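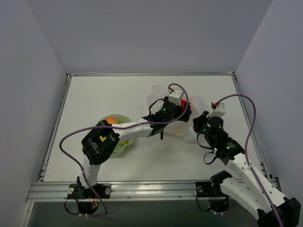

Issue 7, page 2

What Does It Cost to Put a Robot to Work?
by Hanneke Visser

When I was nine I wrote a letter to my grandmother asking for a robot. I wanted one that would put my toys in a bag and carry it upstairs. She wrote back, "How much is it, and where would you keep it?" I was so cross! But those are the questions I ask all day long in my job now, so she gets the last laugh.

I plan and buy equipment for Clollow, a little workshop where we try out robot arms on everyday jobs. The job at the moment is fruit and a plastic bag. You have probably done it at the shops without thinking. You pinch the bag, you wiggle it, you give up and lick your finger, and then it opens. For a robot, a thin crinkly bag is a terribly tricky thing to hold, because it changes shape every time it gets touched.

So let's pretend you are in charge of the money. What would you buy?

Start with the job

The most common mistake (I've made it myself, with a very expensive drill) is to fall in love with a machine first and look for something for it to do afterwards. I keep a notebook, and on a new page I write the job in plain words. This page said "Handle fruit and a floppy bag." The word floppy matters. Try opening a floppy bag with one hand behind your back and you'll see why I wrote "a pair of arms" straight underneath it.

Each arm needs a gripper on the end, which is the part that does the pinching. It also needs joints, like your shoulder, elbow and wrist, and a motor to move each joint. More joints mean more ways to bend and reach, but also more motors to pay for.

Our pair came to $1,548. That sounds like a mountain of pocket money, and it is, but it was also the easy bit of the budget. There was a price and I wrote it down.

Now for the stuff that hides

A robot arm can't just float in the air. Ours are fixed to a strong metal rail at the front of the table, so they don't wobble or tip over when they stretch out. The rail costs money. So do the tabletop and the walls that go up around it. I like plain colours for those, as it makes the fruit easy to spot.

Then there are cables. Oh, the cables! I always buy them longer than I think I'll need. An arm that reaches across a table pulls its cable along with it, and if the cable is too short, something is going to get yanked. A packet of cable ties is the cheapest thing on my whole list and I would never leave it off.

All of that hidden stuff together was $621. Grab a pencil, add it to the price of the arms, and you'll have the total I took to my boss, Tariq Gilani. He looked at it for a long while and then asked me if we already owned a bowl. (We did.)

Practice things cost money too

Robots need lots and lots of practice, and they need things to practise with. Bags get creased and torn. I put spare bags in the budget from the start, along with some spare bits for the grippers, since those do all the touching and grabbing. A light green dish with a wavy edge makes a cheerful home for the fruit, and it didn't cost us a cent.

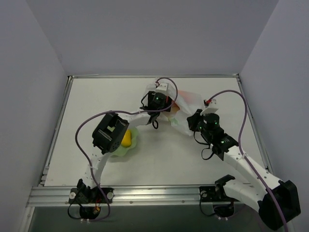 Borrow, rent or buy?

You don't always have to buy. When I needed a bigger table for a project called Pan, we only wanted it for July, so I rented one from a company named Grillora. It went back on a truck afterwards and I got my floor space back — hooray!

Here's how I choose. If we'll use a thing nearly every day, I buy it. If it's for a short time, I rent. If it's something small and a neighbour has one, I ask nicely and return it clean. Dretora, the workshop next door to ours, has lent me so many screwdrivers that I bake them a lemon cake every summer.

Leave some room

I also keep a bit of money that isn't for anything yet. Grown-ups call this a contingency, and it's a fancy word for "oops money". A screw goes missing or a part arrives in the wrong size, and then I'm very glad it's there.

Your turn!

Choose a job at home that you'd love a robot to do. Matching socks? Filling the dog's bowl? Write it at the top of a page in plain words. Underneath, draw the robot and everything it would have to be attached to, plugged into or kept beside. Put a guess at the price next to each thing, then ask a grown-up to help you look up one or two of them and see how close you got.

Don't forget to write down where you would keep it. My grandmother will want to know.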